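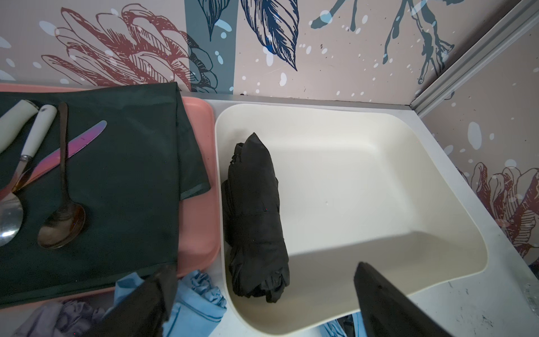 **gripless in nallberg**

3 Mar 2018

Thread for anyone thinking of signing up for the Zovport student tidying contest. I'm on the Nallberg team. We've been at it since October and I have aged accordingly.

---

The task sounds like something you'd ask a nine-year-old to do. Household stuff goes in trays, robot picks it up, robot puts it where it belongs. The nine-year-old would also complain, but would be done by lunch.

---

Our robot is called Palomino. It isn't fast and it isn't horse-colored. We voted on the name before we had any parts, which tells you how the first month went.

---

Current enemy: the umbrella. Black, folded, strap around its middle, lying lengthwise in the cream tray right up by the wall. From a distance it's a cylinder. Up close it's a bag of wrinkles pretending to be a cylinder.

---

The trouble with being next to the wall is that one finger has to go down between the cloth and the plastic. The tray walls slope. So the finger either lands on the slope and skates, or lands on the umbrella and pats it.

We have a lot of footage of patting.

---

Rules give you 5 minutes per run and no touching. You may stand there. You may make noises. Last year's team apparently made enough noise to get a warning, and the warning is now in the rulebook with our school's name carefully left off it.

---

Tried so far for the umbrella:

- grab in the middle, on the strap (strap moves, umbrella doesn't)
- grab near the pointed end (it swings like a gate)
- nudge it off the wall first, then grab (works, eats the clock)

The nudge is winning. I hate the nudge. I wrote the other two.

---

Then there's the pink tray, with cutlery laid out on a green napkin like we're expecting company. Bronze-toned spoon with a long skinny handle lying right over the knife. The knife blade is iridescent pink-purple, and our vision code has opinions about that. It changes them whenever someone switches on a lamp.

---

Someone on the team asked why we couldn't practice with a normal knife. Contest packing list says "assorted, including reflective." I asked if a plain steel one counted as reflective and got told to read the room. So: mermaid knife.

---

Bronze spoon has to come off before the knife does. We know this. Palomino knows this in the sense that there's a line of code saying so. Palomino also once picked up the napkin and considered the whole matter closed.

---

Scoring, for those who asked: 2 points for the right item in the right place, zero for the right item on the floor, and a penalty if you move the tray. Our best practice total is 54, which I'd be prouder of if it hadn't been the run where we forgot to turn on the tray penalty.

---

Yes, the walls are like that. Giant maroon flowers, navy feathery leaves, speckles all over. It's very cheerful. I've been looking at it long enough that I see it on the inside of my eyelids. The segmentation found a flower yesterday and was extremely confident about it.

---

We train in a simulator called Flarnevano, where every umbrella is a smooth gray tube and every wall is white. Palomino is a genius in Flarnevano. Roughly 316 practice grabs in there last week and I'd have let it pack my suitcase.

Then you bring it back to the counter and it pats.

---

Things I'd tell myself in October:

Learn to crumple cloth properly before you write anything about picking it up. We folded ours nicely for weeks. The judges don't fold. Ours are in bunches along the bottom of the counter now, light blue and a lavender-gray one, and the fingers go right over the top of them on the way to the trays.

---

Also label your cables. Also agree on which way is left. We had two lefts until after winter break, the robot's and ours, and both of them were in the code.

---

Someone's asking in replies whether you need to know math. Some. You need to know where the spare fuses are more.

---

Next up is getting the nudge under ten seconds so there's time for the spoon. Will post numbers if they're good. If I go quiet, assume patting.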